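3.2 Desk task

We collect examples with the Oltmont gripper, held in the hand, no arm attached. Each example is one short clip – start, grasp or push, release, stop. The object of interest for this set is the computer mouse and the pad next to it. Everything else on the desk is left alone during a run, so the policy has to learn to ignore it.
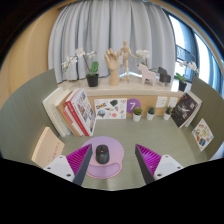 Data collection

Two operators (Ongart and Srithong) split the work, 800 clips in total. Sessions ran through February, mornings mostly, curtain drawn over part of the window. Daylight still varies quite a lot and we did not correct for it. Start pose of the mouse was changed by hand between clips: sometimes on the pad, sometimes on bare desk off to one side. Operators were told to approach from the front edge and keep both fingers in view the whole time. Not always followed.

After a first pass in Jelgate, our labeling tool, we dropped 289 clips. Main reasons – tracking lost, fingers closed too early, mouse already moving at the frist frame. The rest were trimmed to the moment of contact plus 6 seconds on either side where available.

Mouse position relative to the pad matters more than we expected. Early policies trained only on pad starts tended to close over the pad even when the mouse was elsewhere. Adding off-pad starts helped, see Section 4. We did not balance the two exactly, this is left for the next round. 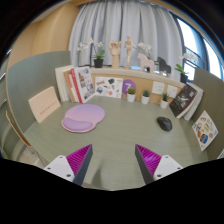 Figure 3. Off-pad start: mouse to the right, lavender pad at left, gripper fingers entering from below.

Labels are per clip, not per frame. Each one stores start type, operator and outcome. Disagreements was settled by a second viewing.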